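Stone, Steel and a Lot of Patience: An Afternoon at Brivside

I'd been meaning to write about flour for ages. Every time I mention on this site that I bake my own bread, somebody emails to ask whether they should buy one of those countertop grain mills that keep popping up in the shopping channels, the ones that promise fresh flour in minutes. I never had a good reply, so I went and asked someone who does.

She runs the repair bench at Brivside, a little kitchen equipment shop two doors down from a tire place, and she has been fixing home mills there for longer than I've been baking. She was happy to talk but asked me to leave her name out of it ("half my customers would call me at home," she said, and she didn't look like she was joking). She made coffee. I put my recorder on top of a box of spare hoppers, and off we went.

My first question was the one everybody sends me. Is it worth it?

"Depends what you do with flour," she said. "If you bake a cake at Christmas, no. Buy a bag. If you bake twice a week and you like whole wheat, then yes, I'd say you'll taste it. Go home and smell a bag of store whole wheat, then smell some you just ground. You'll decide right there."

I told her I'd tried that once with a borrowed mill and my kitchen smelled great, but the bread came out like a doorstop. She laughed for quite a while.

"Everybody does that! You took a recipe written for white flour and you swapped it straight across. Whole grain drinks more water. And you probably didn't let it rest." (I had not let it rest.) "Give it half an hour before you knead. The bran needs time to soak. Then see how it feels and add water if it's stiff."

We got onto the machines after that. There are two mills on her own shelf that she'll recommend to a beginner, a stone one and a steel one, and she wouldn't pick between them for me however hard I pushed. The stone one is the Muvico, a squat thing with a round hopper. The steel one is the Owino, taller and a good deal louder.

"The Muvico makes softer flour," she said. "Finer. If you want sandwich bread, that's the one I'd reach for. But you can't put anything oily through it. No flax, no sesame, no nuts. The oil glazes the stones and then you bring it in here and I have to clean it, and I charge for that. The Owino doesn't care so much. You can take the burrs out and brush them. It'll crack corn, it'll do oats for porridge. It won't go as fine, though, and you'll want to warn the dog before you switch it on."

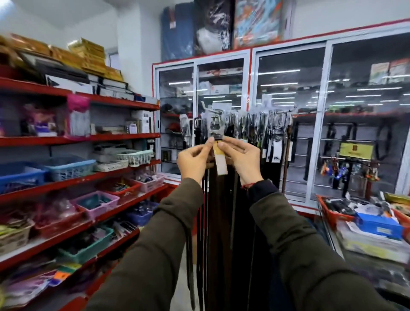

I asked about the advertising, mostly the claims about health. She put her mug down for that one.

"I fix motors. I'm not a doctor," she said. "What I can tell you is what I see on the box. 'Cold ground,' that gets printed on everything. Well, stick a thermometer in the flour. If you run any mill hard enough it gets warm. The good ones get less warm. And then the power number, people fall for that every time. They come in and say this one's 700 watts and that one's only 400, so the 700 must be better. What's it attached to? If the burrs are cheap, a big motor just wears them out faster."

So the number doesn't matter?

"It matters a bit. I wouldn't go under 400 for an electric mill, not for wheat. You'll be standing there all morning. But I'd look at the burrs first, and then I'd ask the seller if you can get parts. If they go quiet on you, leave it on the shelf."

Parts turned out to be her big subject. She took me behind the counter and pulled open drawer after drawer of little paper envelopes with belts, knobs and switches in them, and I could tell this was the bit she'd been waiting to show me. The knob on the Owino is a known weak spot, she says, and it's a cheap fix. The thing she can't fix is a sealed housing. Some of the cheapest mills are glued shut, and when the bearing goes, the whole thing goes in the trash.

"Somebody brought me one last August," she said. "Lovely looking machine. Shiny. It had ground maybe one sack of wheat in its life. I couldn't get into it without breaking it. I felt awful giving it back."

Do people get mad at her?

"At me? Sometimes! I didn't sell it to them."

I wanted to know about hand mills too, since I get letters about those from people who live off the grid or would like to. She keeps one old Mullen bolted to the end of the bench, a cast iron thing with a long crank, and she let me have a go. I got through a cup of wheat and had to take my sweater off. I am not a weak person, I'd like that noted, but I was puffing.

"You were turning too fast," she told me. "Slow and steady, and don't try for fine flour on the first pass. Go coarse, then run it through again. It's easier on your arm and it's easier on the burrs." She says the Mullen will probably outlive both of us, and that if you only want cracked grain for breakfast you don't need a motor at all.

Then there's buying grain, which I'd never thought much about. I'd been getting mine in tiny bags from the health food aisle and paying way too much. She buys hard wheat by the sack, splits it into buckets with tight lids and keeps them somewhere cool. Check it for stones before you grind, she says, even if the bag says it's been cleaned. Pour it out on a light-colored tray, spread it with your hand and look. One pebble can chip a stone, and a pair of new stones costs a good part of what you paid for the mill.

And moisture! I hadn't known about this one. Damp grain gums up a stone mill just as badly as oily seeds do. Her test is to bite a kernel. If it cracks, go ahead. If it squashes, spread the grain on a sheet pan and let it dry out a day or so before you try again.

"And run some dry rice through if you think you've gummed it up," she said. "Plain white rice, coarse setting. Bring the stones in a little at a time. Throw the rice flour out. If that doesn't shift it, then come see me."

I asked how fresh fresh flour really has to be. She grinds only what she's going to use that day, but she admitted that was partly habit. "If I've got some left over I put it in the freezer. I've used it weeks later. It was fine. People get very religious about this stuff."

By then there was a customer waiting at the counter with a mixer under each arm, so I packed up my recorder. On the way out I asked which mill she has in her own kitchen, figuring she'd have to choose at last. She has both. The Muvico is for bread, and the Owino lives in the garage on account of the noise.

I've ordered the Muvico. I'll let you know how the first loaf goes, and yes, I'm going to let the dough rest.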